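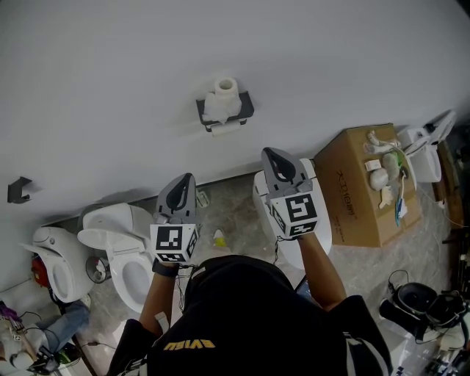 In among the toilets.

I'd been wanting to chat to the woman behind Jisura ever since she talked me out of a very expensive loo (long story, my bathroom was a state at the time!). She's been selling bathrooms for 18 years and she still gets excited about cisterns, so I put the kettle on and let her go.

"People fall in love with the tiles first," she told me. "Then they come to me with a gap the size of a shoebox and ask what fits. Please, please measure before you tile."

I asked what most of us get wrong and she didn't even stop to think. "Height. Everyone looks at the shape and hardly anyone sits down. I make customers sit. They go bright red, but they do it."

She does have favourites. The Nito, a plain close-coupled thing, is what she has at home, and she'd put one in any family house. The Skodby is prettier, she says, though she grumbles about the seat hinges. "Lovely pan. Fiddly to clean round. I tell everyone that and they still buy it."

Then we got on to money. One couple came in with a quote for £3,350 from another firm, for a downstairs cloakroom you could barely turn round in. "I nearly choked on my biscuit. We did it for £746 plus the fitting, and they kept their old basin because there was nothing wrong with it."

And soft-close lids, worth it or not? "Oh, yes. I've got teenagers."

She's off to look at wall-hung pans in March, which she's a bit sniffy about, mostly down to what happens when something leaks behind the boxing. I've promised to go and sit on a few when she's back.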